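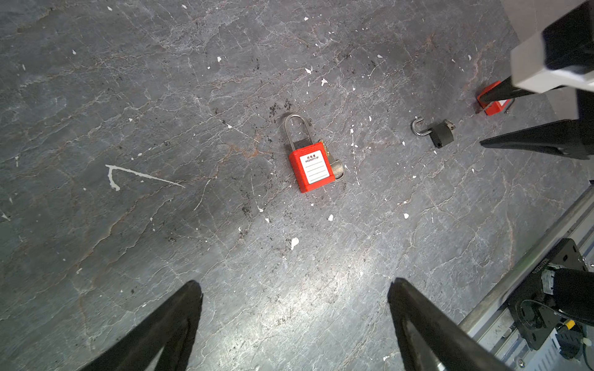
Last changed: July

Locking out the Kerow before you clean its fingers

I get more mail over this page than any other on the shop tips list, so I have gone back through it and added the parts people kept asking for. It covers the two-finger Kerow cell at the back of the Ludport shop, but most of it will carry over to whatever arm you have on your own bench, so read along even if yours is a different make.

First, the locks. Use a real lockout padlock on the disconnect, the red kind with the white PROPERTY OF label on the front and a few lines for your name. Fill in the name! A blank label tells the next person that somebody is in there somewhere, and then they have to go walking around the building to find out who. A fine-point paint marker holds up much better than a ballpoint, which rubs off on your apron inside a week. If you want to pass the lock along to somebody else later, a little rubbing alcohol on a rag will usually take the marker off again.

Small black padlocks are fine for toolboxes and the paint cupboard, and I own several, but please keep them off the power. Red means a person's hands are in the machine, and it only works if red never means anything else.

The key comes out of the lock and goes in your pocket. I know how easy it is to leave it sitting there, and I have done it myself with a sandwich in the other hand. Cletus Lyons, who taught me most of what I know about this cell, kept his on a bootlace around his neck, and I have come around to that.

Once the lock is on, shut the air valve, bleed the line, and press the start button to be sure nothing moves. Then wait 2 minutes before you touch the fingers. If the arm is parked up high, put a block under it, as the brake on ours sags a bit when it's cold in the morning.

Now the cleaning. Wipe each finger from the wide end to the tip with a barely damp cloth, and go over the inside faces twice. The black finish wears to gray where the parts rub, and a gray patch by itself is nothing to worry over. Run a fingernail across it. If your nail catches, order a new pair of fingers, and change both of them together even when only one is bad, or the grip will pull to one side and you will spend an afternoon chasing it.

While you're down there, check the screws along the aluminum rail. Ours get a quarter turn check every 2,000 cycles. Mark each one with a dab of nail polish across the head and onto the rail, and you can see at a glance if it has crept. Look at the cables too, and give any loop that rubs on the plate a bit more slack.

Paint chips are the other nuisance. Vacuum them up (a soft brush head, never the air hose, which only blows them into the slides) and do the floor last. A drop of Lindgren light oil on each slide is plenty. I used to use the Zindumetti grease and it held on to every speck of grit in the room.

When you finish, pick up your tools, take your own lock off with your own key, and stand back by the door for the first slow cycle. Allow 20 minutes for the whole job, or 21 if you stop to fill the kettle first, as I do.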